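3.2 Controller comparison in simulation

We compared the Semaan and Gridano controllers on the same white arm and black gripper. Each ran 536 trials in the rendered room, with the panel next to the box and the cube left in place. 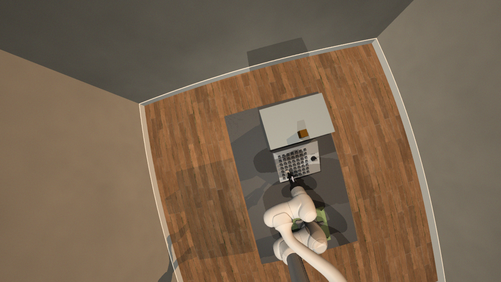

Figure 4. Gripper over the lower left of the panel, simulated overhead view.

Fingertip position was logged at every step. Targets nearer the centre of the grid were harder to judge from overhead — the gripper covers part of the grid, as it does over the lower middle of the panel. 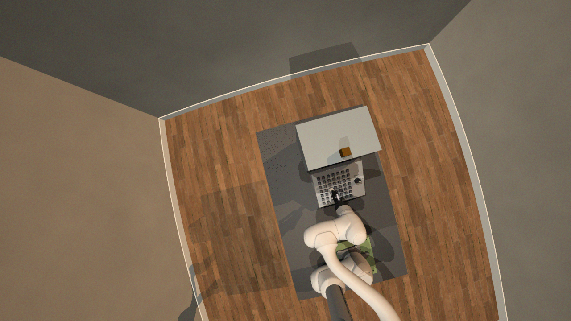 3.3 Camera placement

Both controllers were then rerun with nine camera heights.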